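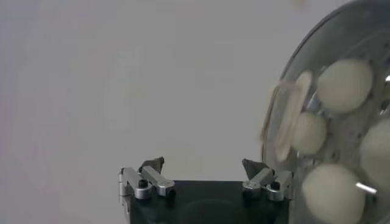

Marjatta Heinonen thinks I should give up on the sourdough and buy a loaf like everyone else. She put this in a comment under my last post, along with the price of a loaf in Flokham, which I won't repeat as it made me feel ill.

Search this blog
Search

She may have a point. My starter is 40 days old and has yet to raise anything except my electricity bill. It lives on top of the boiler in a jam jar, and I feed it twice a day, which is more than I can say for myself in March. It smells of nail varnish and wet dog. The book says to expect "a pleasant tang".

The book is Bianchini's, all 134 pages of it, and I have now read the chapter on starters so often that it falls open there by itself. There is a drawing of a woman holding a round loaf as if it were a grandchild. My own loaves have been more of a discus. The last one went into the oven at six in the evening and came out at seven exactly the same height, only darker.

Ilaria Testa wrote to say it was the flour. Joaquim Barros wrote to say it was certainly not the flour, it was the water, and I should leave the tap water standing overnight in a bowl. So I did, and the cat drank it.

I also tried rye. Rye gave me 2 good days of bubbles and a smear on the kitchen ceiling that I can't reach with the mop. Then it sank back down and grew a layer of grey liquid, known as hooch, which you're meant to stir in. I stirred it in. I didn't enjoy it.

What keeps me going is stubbornness, plus the 3 bags of strong white still in the cupboard under the stairs. I've worked out that if I bake once a week I'll be through them by summer, and then Marjatta can have her way. Meanwhile the discus makes very decent toast if you have a good knife and a bit of patience, and the crusts go in soup.

Next attempt is tomorrow. I'm leaving the dough in the fridge overnight, with a plate on top, out of reach of the cat.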